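Browser Cleanup Tips for the Home Office

Clear out old extensions every February. Open the extensions page, read each name, and remove anything you did not install yourself. Coupon finders and toolbar helpers go first.

If your home page keeps changing back, check the shortcut. Right-click it, open Properties, and delete anything after the program name — leave the closing quote in place.

Reset notification permissions too. Ga-eun Choo found 27 sites allowed on the family computer and blocked 18 of them.
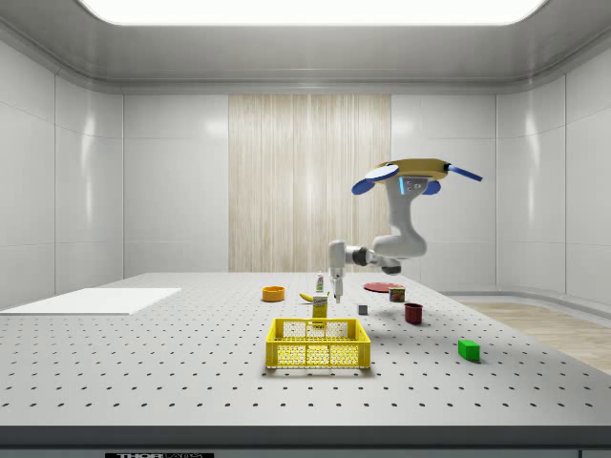
White robot arm over a gray perforated tabletop, gripper pointing down.

Restart the browser when you finish, then run a full scan overnight.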